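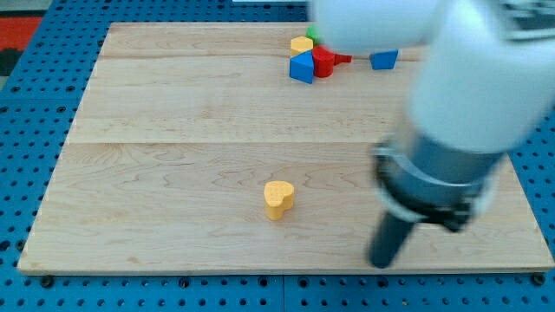
Coloured wooden blocks on a maple board, with a yellow heart near the centre.

Curko opens its second toy workshop in October

Curko, the maker of wooden toys and children's furniture, will open a second workshop in Fonseca this October. The new building has 700 square metres of floor and will give work to 12 people, most of them joiners and painters from the town.

The company has produced its block sets in one rented hall until now. Last year it delivered 3363 sets to shops and nurseries, and in the months before Christmas many customers had to wait. With the new workshop, Curko wishes to shorten this time – especially for nurseries, which order mostly at the end of summer.

The spring catalogue will contain 215 articles. Among them is Wemow, a new series of animals and simple shapes for children from three years. The series will be sold first through the distributor Trudotell, and later also in the workshop's own small shop.

Visitors are welcome on the opening day from 10 a.m. Schools that would like to bring a class are kindly asked to write to the Curko office in advance.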